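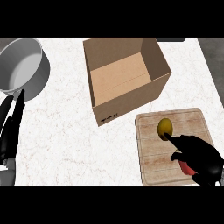 Figure 3. A cooking pot, an open cardboard box and a wooden cutting board on a white marble countertop, with two robot arms (computer rendering).

Papers > Live Music Business > Contracts and Touring
Filed under: Small Venues, Artist Agreements
5 min read

4. What the hospitality clause does in small-venue contracts

4.1 The clause and its two forms

Most writing on concert contracts goes straight to the guarantee and the back-end split, and for good reason, as that is where most of the money sits. We started there too. But the part of our material that kept pulling us back was the hospitality clause, usually a few lines near the end of the rider, and we think it deserves much more attention than it gets!

Our collection holds 691 signed agreements between clubs and touring acts, all for rooms with a standing capacity under a thousand. In its older form, the clause obliges the venue to provide a hot meal for each member of the touring party, along with drinks and some snacks in the dressing room. In its newer form, often called a buyout, the venue hands over a fixed amount of cash per head and the party feeds itself. A contract may also allow either one, in which case it normally says who gets to choose and by when.

We coded each agreement for the form of the clause, the deadline for choosing, and the treatment of the cost at settlement. The last of these turned out to be the hardest to code and by far the most interesting.

4.2 Who carries the cost

Take an ordinary deal in which the act receives a guarantee against a percentage of net receipts. Net receipts are what is left after agreed show costs come off the top. If hospitality is listed as a show cost, the act is paying for a share of its own dinner whenever the night goes into percentage. If it is listed as a house cost, the venue pays for all of it. On a slow night, when only the guarantee is due, the listing makes no difference to the act at all.

So the same sentence about dinner can mean quite different things depending on a table of expenses several pages earlier. In 196 of our agreements the two parts of the contract did not agree with each other. Typically the rider said "at purchaser's sole expense" while the expense table included a catering line. We were delighted to find this, as it gave us something we could follow through to the settlement sheets.

The settlement sheets show that the expense table nearly always wins. The person closing out the show works from the table, late at night, often in a software template with the catering line already filled in. At Panasiuk, one of the two clubs that let us sit in on settlements, the template came from Broltine and carried over the previous show's expense lines unless someone cleared them. The tour manager had the rider on a phone. Both sides were acting in good faith, and neither had the two pages open at once.

4.3 When the clause is argued over

Disputes were rare, and most were settled in minutes. The longest we observed took place after a sold-out Saturday show, where the act had gone well into percentage and the catering line covered a party of nine. The rider listed five. The promoter, Stutirik, agreed to move the extra four meals to the house side, and the tour manager signed. The amount at stake was about 100 dollars – hardly worth the hour, one might think, except that the same act had further dates with the same promoter and both sides wanted the headcount rule clear before the next one.

This fits what we heard in interviews. Talent buyers told us that hospitality is where an act forms its opinion of a room. Agents said much the same from the other side. A late dinner gets mentioned on the next phone call, when the fee for the next visit is being discussed, and a good one gets mentioned too. We find this a wonderful example of a small contract term doing work far beyond its cash value.

4.4 Festivals as a contrast

Festival agreements handle the matter differently. At Josero, catering is run centrally and paid from the general budget, and each act receives a set number of meal passes. There is no percentage deal, so there is no expense table for the clause to clash with. Arguments there were over passes: how many, for which days, and whether a guest of the band may use one. We coded these separately and leave them out of the counts above.

4.5 Notes on coding

Diễm Tiêu coded the full set, and Larysa Ivanyshyn coded a portion a second time without seeing the first result. Most disagreements concerned contracts that offered a choice of meal or buyout with no deadline – we now treat these as a category of their own. Clauses that only covered drinks were marked as partial. Section 5 turns to cancellation terms, where the order in which the pages of a contract are read matters again, and with a good deal more money attached.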